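From: Liesl Eder
To: Wallner Building residents list
Subject: Re: [residents] The desk nook on the ground floor, and what goes on it

Thanks for the replies so far. I've read them all and will try to answer in one go so people aren't getting six separate emails. The earlier message is quoted where I'm replying to it.

> Hi all,
>
> A few of us were talking about the white desk with the hutch.
> My view is that it has turned into a display and stopped being
> a desk. I went down to sign for a parcel and had to hold the
> form against the wall. Would it be possible to take the
> flowers off it, or at least put them up on the hutch where
> they aren't in the way?
>
> Also, is anyone using the little picture frame? If not I am
> happy to take it to the op shop with my next load.
>
> Second question, does the desk have to stay against the brick?
> It seems a shame to cover the best wall in the building.
>
> Unit 2

Taking these in order.

The flowers first. I put them there, so I'm the one to complain to. There are two lots. The tall white vase has the pale blue ones in it, with some small cream blossoms down one side, and the low arrangement to the right is the pink and white. I bought the vase from Climetti when they were clearing out the shop in May. The low arrangement was left behind when unit 6 moved out and I didn't like to throw it away.

I did try the tall vase up on the hutch when I first brought it down. The blue bunch was too high for the space, and the leaves caught on people's sleeves when they reached for the mail. It could go on the floor next to the desk, but I expect a child or a dog would have it over within the day. I'd sooner it went back to my place than have it on the floor.

The low one is easier. It could move to the windowsill on the first landing without bothering anyone. If there are no objections I'll shift it this week and that will free up the right-hand side for writing. The vase would then be the only flowers on the desk, and I can push it back closer to the hutch opening. 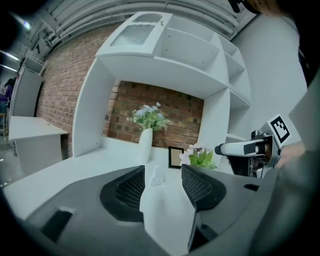
As for the writing space, I measured the desk and there is 576 mm from the front edge back to the hutch. A parcel form needs much less than that. What was in the way when I looked was mostly mail. Someone had been leaving catalogues there in a stack, including a Belar one addressed to a person who hasn't lived here for years. I've put those in the recycling. Please don't leave unwanted mail on the desk. There is a bin by the side door, and anything for a former tenant can be marked return to sender and posted.

The picture frame, the small one with the black border, is not for the op shop yet, please. It was meant to hold the list of contact numbers for the building (plumber, lift company, after-hours locksmith). I never got the list printed at a size that fitted. I have the text ready and only need someone with a working colour printer, or a black and white one, it makes no difference. If it still hasn't got the list in it by the end of next month then I agree it should go.

On moving the desk, I have more doubts. It came flat-packed from Wukudeo and the hutch is screwed to the desk from behind. When it was put together we were told to have the back of it against something solid. The only other solid stretch of wall is opposite the lift, and the fire people want that kept clear. You can still see a fair bit of the brick through the hutch opening. I like it there, but I don't want to be the only one deciding, so if others feel strongly please say so on the list and not in the stairwell.

Somebody else asked me privately whether the desk could be painted. I would leave it. White shows every pen mark, I know, but a damp cloth with a bit of bicarb gets biro off if you catch it early. Please don't use the scouring pads from the laundry. They take the shine off and then the dirt sticks to that patch worse than before.

Cost, as I was asked about that too. The building fund has $1,000 set aside for the ground floor this year, and none of it has gone on flowers. The vase and the blue flowers were out of my own pocket. What I would like to spend a little of it on is a proper lamp. After 5 in the afternoon the nook is quite dim, and the ceiling light puts your own shadow across whatever you are trying to sign. A clip-on lamp fixed to the hutch would not take up any of the desktop. If anyone has one they don't need, let me know before we go and buy one.

Small things to finish:

The pen on a string has gone again. I'll put another one out.

Keys found in the lobby should go to unit 2 or to me, please, and not be left on the desk in plain sight of the front door.

If you water anything down there, tip the jug over the laundry sink afterwards and don't stand it on the desk. There was a ring on the top last time and it took me two goes to get it off.

I'll move the low arrangement to the landing unless I hear otherwise by the time the bins go out. Replies to the list are fine, or put a note under my door.

Liesl Eder
Unit 9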